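Posted 14 May 2021 by the author of Slow Shift

OK so a bunch of you asked what it's like now that we have robots at work, and I keep typing long replies to each of you separately, so I'm putting it all in one thread. Get a coffee.

Background for the new people. I work in the test kitchen at Pidia, in Henemton. We try out recipes and kitchen gear for other companies and write up what happened. It's a lot of chopping, a lot of wiping, and a truly silly amount of toast.

There are 16 of us. Before the robots came, I'd say half of every day went to what we call resets. You run a test, then you put every single thing back where it was, so the next person starts from the same kitchen. Board here, mug there, fruit on the plate. Then again. And again.

I have done so many resets that I used to do them in my dreams. My partner says I once asked for the pot lid in my sleep!

So in the winter the bosses told us arms were coming to take over resets. You can guess how that meeting went. Very quiet, then everybody talking at once in the parking lot.

The big fear was hours. That's always the big fear. If half my day is putting stuff back and a machine puts stuff back, what am I there for? I went home and updated my resume that night, I'm not even kidding.

What we got was a promise in writing, no cut hours until the end of the trial. The trial runs through June. After that, I don't know. I want to be straight with you about that because some of the replies I'm getting assume it all worked out. It hasn't worked out or not worked out yet.

The system is called Nornard. Everyone in the building calls it Norn, except the people from the office, who say the whole name like it's a law firm.

We have two arms. One is set up for the counters and the other lives at the sorting table in back. I'm on counters, so most of what I know is counters.

A normal morning for me now: I come in at 7, set up the first layout by hand, and check it against the sheet. Then I start the arm on its list and stay close enough to hit stop. Staying close is a rule and I like the rule. 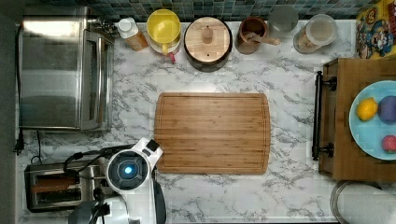

The thing I didn't expect is how much of my job turned into explaining. You think you know what "put it back by the toaster" means. Which side? How close? Facing which way? I've had to write down stuff my hands just knew for years, and it's weirdly tiring — like being asked to describe how you tie your shoes.

I wrote a reset sheet that came to 200 lines. Two hundred! For one kitchen! A human version of that sheet would say "tidy up, leave the board out."

Stuff it's good at: patience. It will do the same lemon all day long and never sigh. It doesn't have a sore wrist. I have had a sore wrist since my second year here, and this spring it's a lot better, and I'm not going to pretend that doesn't matter to me.

Stuff it's bad at: anything shiny, anything soft, anything see-through. Glass jars are a whole saga. Also lids with little knobs, which you'd think would be easy. I do the jars myself most days and it saves everybody grief.

It's slow, too. People picture some blur of speed. I can reset a counter in a couple of minutes without thinking. The arm takes about 16 on a good run. The point is that I can be writing up notes for those minutes, a few steps away, and my notes have gotten so much better. I used to scribble them at the end of the day when I'd forgotten half of it.

Now the part I grumble about. Breaks got strange. We used to reset in pairs and talk the whole time, and that was where you heard about everything, whose kid was sick, who was thinking of leaving, which oven was acting up. Now I'm by myself with a list and a stop button. I see fewer people in a day than I did before, in the same room!

We brought that up and they moved the lunch table closer to the counters. It helped a bit. A few of us also started doing the last reset of the day by hand, together, just to have it. The office is fine with it so far.

The other grumble is pay. If I'm writing instructions and babysitting a machine and deciding when to stop it, that's a different job from the one I was hired for. We asked for a new job title with a raise attached. We got the title. The raise is "being looked at." I will let you know how the looking goes.

Someone asked if new hires learn it the old way first. Yes! Two weeks of hand resets before they touch the controls. I pushed for that one pretty hard. You can't tell when the arm has put something in a dumb place if you've never had to put it there yourself.

Someone else asked about Eren, the place across town that got arms before we did. I only know what I hear from folks who came over from there, and they tell it different ways, so I'm leaving that alone.

Would I go back? Ask me on a jar day and I'd say yes. Ask my wrist and it says no way. Mostly I want the answer about hours, in writing, before summer really gets going.

OK that's the thread, my toast test is in ten minutes. Ask me stuff, I'll answer tonight.

Comments

pantry_moth: The part about talking during resets got me. Same thing happened when our warehouse put in the belts. We never got a lunch table out of it though.

rollingboil7: 200 lines to clean a counter lol. Can you send it to my roommate

lowandslow: Get the raise in writing before the trial ends, they'll have less reason to look at it after.

quietgriddle: Do you have to wear anything special near the arm? Starting a job like this next month and a little nervous.

Contact | Copyright 2021 Slow Shift | Back to top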